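14/04/2020

Up till 2 again finishing Stumside. All 6 episodes, one sitting. Knew I would. The sequel was supposed to start shooting in June and now who knows — no word from Nuvance, not even one of those sorry-folks posts.

Read the old Durán interview over breakfast. He says the script for part two ran to 400 pages before anyone told him to stop. 400! For a movie about a lighthouse robbery. Would still watch every minute.
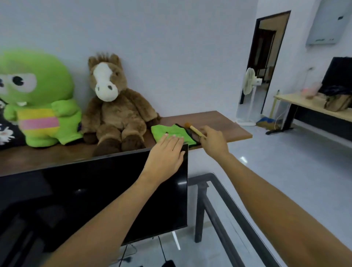 Iara Rivadeneira wrote back to say the script was never the trouble, it was always the money, and the first one only made its costs back on DVD. She thinks they'll recast Arine if it ever goes ahead. I said no way. You can't have Stumside without the same Arine, she's the only one who figures out the map. Iara says people said that about the brother too, and look, new brother in episode four and we all got over it. Did not get over it.

Anyway. Dug out my list of stuff to rewatch while we're stuck in. 47 titles, way too many, half of them from 2000 or so when I'd see anything with a heist in it. 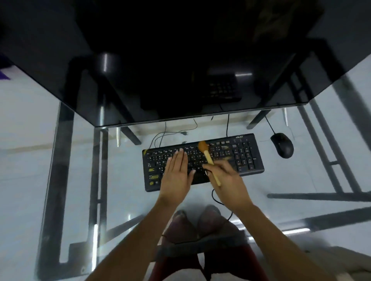
Starting with the original movie tonight, the long cut with the boat chase put back in. Then the comentary track if I'm still awake. Need to ask Iara if she still has my copy of the soundtrack, pretty sure she dose.

Soup for dinner. Call Mom first.

Recent entries
Stumside episode 3, second try
The ending I wanted
Movies I fell asleep in
Bread, again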